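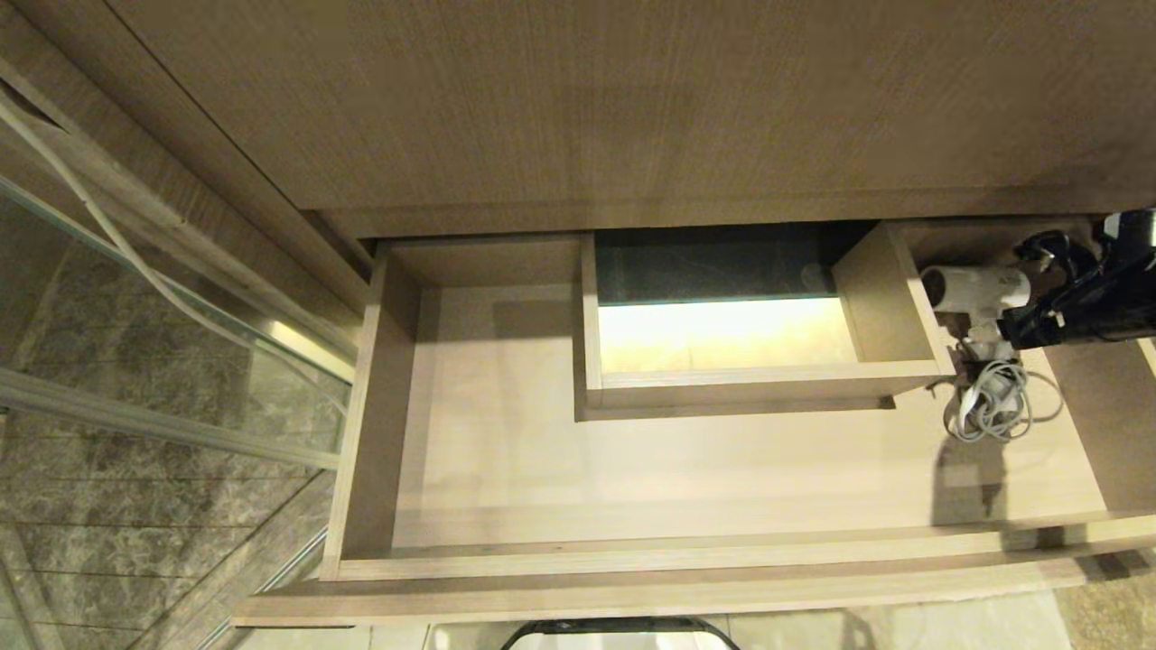 A reply to my last thread says a bathroom drawer should have dividers from front to back or it turns into a junk pile in a month. I've had mine open for most of a year, so I'll go through how it's set up and what I changed.

The vanity is the wide, shallow kind. One big drawer, with a small boxed-in compartment toward the back. When we moved in I treated that drawer like a shelf and put everything in it. In May I took it all out and laid it on a towel. 111 items, counting every hair tie and sample packet.

Most of that was easy to toss. Dried-up lip balm, three nail clippers, hotel soap, a charger for a toothbrush we don't own anymore. I kept 50 things, and most of those went to the hall closet.

What lives in the drawer now: the hair dryer. It goes on the right side, on its side, with the nozzle pointing left and the cord coiled next to it. I get it out every morning, so it gets the good spot.

About the cord. I used to wrap it tight around the handle. My old dryer quit right where the cord goes into the body, and I think the wrapping did it. Now I make loose loops and set them down flat. It takes up more room. Fine with me.

Let the dryer cool before you close it in a drawer. I leave mine on the counter while I brush my teeth and do my face, then put it away. Unplug it first, obviously.

I did try dividers. Bought a set of Suvent spring-loaded ones, 6 to a pack. They held for a couple of weeks and then started sliding every time the drawer closed hard. I used 3 of them in the kitchen and gave the rest away.

Then I tried a Gandik tray. Nice tray, wrong height. The drawer is shallow and the tray's lip caught when I pushed it in. Measure the inside height of your drawer with the drawer closed as much as you can manage, because the front panel fools you.

Someone asked about a liner. I don't use one. The drawer bottom is light colored, so hair and powder show up right away and I wipe it with a damp cloth. If yours is dark you might want one just to see the mess.

If your vanity is next to the shower, like ours, run the fan and crack the drawer open once in a while. I had a cotton bag in there that started to smell. No bag now.

Brushes are in a cup on the counter. I know some people hate things on the counter. I tried keeping them in the drawer and they rolled to the back every time, and I ended up feeling around for them with wet hands.

Still undecided on what to do with the round brush attachment. It doesn't fit in the cup and it's too tall for the drawer. For now it's in a basket under the sink with the spare toilet paper.

Will do the medicine cabinet next. That one is worse.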